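Mobile Manipulation Project, Block 2
Handout 5: Picking up and folding a garment
Course lead: Veronika Kocsis. Lab support: Sipho Baloyi, Ntombi Adams.

Read this before your group's next session. It replaces the folding section in Handout 3, which was written for the old bench rig and a single arm.

What the task is

One garment lies crumpled on a flat soft surface. The robot has to take hold of it, bring it to the middle, spread it out and fold it in half. Your group collects demonstrations by teleoperation, trains a policy on them and runs that policy at the assessment in October. You may choose the garment, but it must be a single piece of clothing with no zip, and you must keep the same one for the whole block.

Scoring is by stage. A secure grasp, a move to the middle, a spread with both sleeves visible and a fold each count separately. A group that gets a reliable grasp and nothing else can still pass. Two groups managed that last year and wrote good reports on it.

Starting position

Every episode begins with the arms in the ready pose and nothing held. Both grippers are parted. The garment goes to one side of the surface, and you alternate sides between batches. Drop it from waist height and leave it as it falls. Do not tidy it. A policy trained on neat starts does badly on anything else, as the Solent group found last term when theirs would only pick up a shirt that had been laid out by hand.
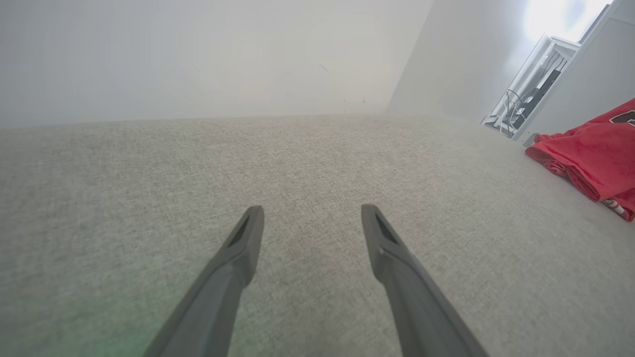

Wrist view, then head view, garment to the right.
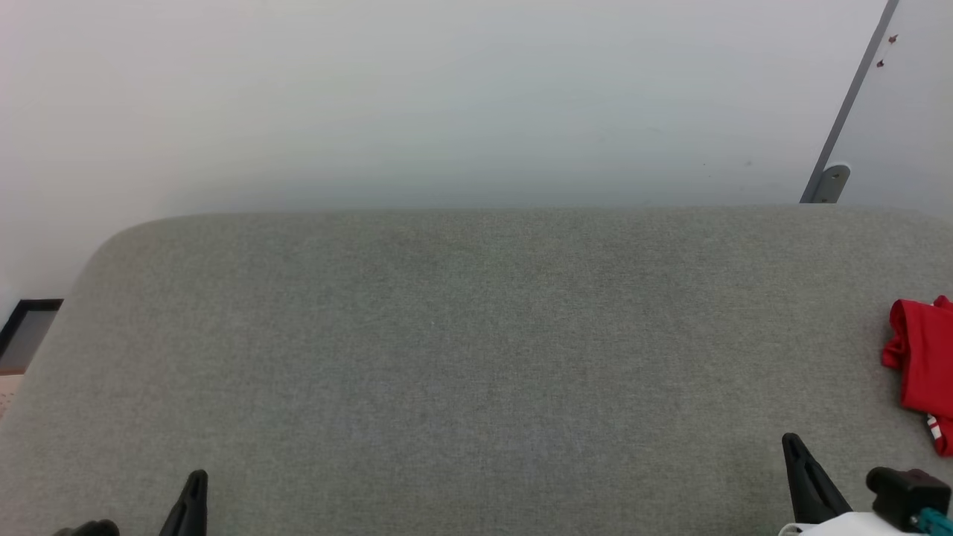

Check both views in the recorder before you press start. The recorder will happily save an episode with a frozen stream, and you will not find out until training. If the garment is entirely out of the head view, drop it again.

Grasping from a soft surface

Upholstery gives way under the fingertips. On the bench you could bring the fingers down until they touched and then close. On a cushion they sink in, and closing them pinches the cover along with the garment. Come in low from the side, aim for a raised fold and close slowly. If you feel the cover lift, open fully and back off before trying again. Keep these recoveries in the recording. Ntombi's notes on the Grorkano folder explain how to tag them.

Do not drag the garment with one arm for longer than you need to. It bunches up, and the spread becomes much harder. Take the nearest edge with one gripper, lift, and pass a second corner to the other.

How much to collect

Each group needs 200 episodes by the end of the block. Of these, 140 go into training and the rest are held back, split by batch and never by single episode. Episodes are capped at 38 seconds. If you run over, stop, mark the episode as failed and keep it. Pieter Mnguni's group deleted their failures in the first week and had to start again.

Write the operator's initials in the log. Swap operators after every batch, even if one of you is clearly better at it.

Lighting

Leave the lights and blinds as you find them and note their state in the log. Strong light from one side changes how a plain grey surface looks from the wrist, and it changes through the afternoon. Spread your batches over different sessions for this reason.

Safety

One person drives and one holds the stop button. The person with the stop button does nothing else, including resetting the garment. Hands stay off the surface until the driver says "clear" and the arms are paused. Long sleeves rolled up, lanyards off.

To hand in

A two-page plan is due on Thu 30 April, uploaded to the Nirkisport folder. State your garment, your batch schedule, who drives when, and one thing you expect to go wrong. Solveig Hovland will read the plans and return comments at your next slot. Groups sharing the Du Plessis room should agree their times first and put them on the door sheet.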